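Hydraulic breaker keeps stalling on a mini excavator

Posted by Intan Raju

I run a Grastard mini excavator and last month I bought a used Hiseck breaker for it. It works fine for the first ten minutes, then it slows down and stalls. If I let it sit a while it goes again. The plate on the breaker says 2,000 psi. My auxiliary relief is set at 2,250. The dealer says the machine is putting out 89 liters a minute. Is the breaker worn out or is it a setting on my end?

Sutrisno Harahap

Check the return line first. Breakers don't like back pressure, and a lot of used ones get plumbed back through the control valve when they should go straight to tank through the filter. Put a gauge on the return side, as close to the breaker as you can get, and read it cold and again when it starts to slow. If the number is high both times, you have a restriction. Look at the couplers too. A flat-face coupler that is only part way in will do the same thing.

Don't touch the relief until you have done that. The relief is supposed to sit above the working pressure.

Teguh Rondonuwu

Mine did this, it was the nitrogen. Get it recharged.

Retno Nugroho

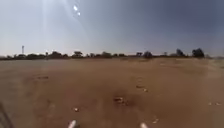

Low nitrogen usually shows up as weak blows right from the start, so I would look at heat before that. Ten minutes and then a stall sounds like hot oil. What grade are you running, and when was the cooler last cleaned? I had a Tjoa breaker that quit every afternoon in summer until I blew out the fins and went up one grade. Also stop after 15 seconds in one spot and reposition.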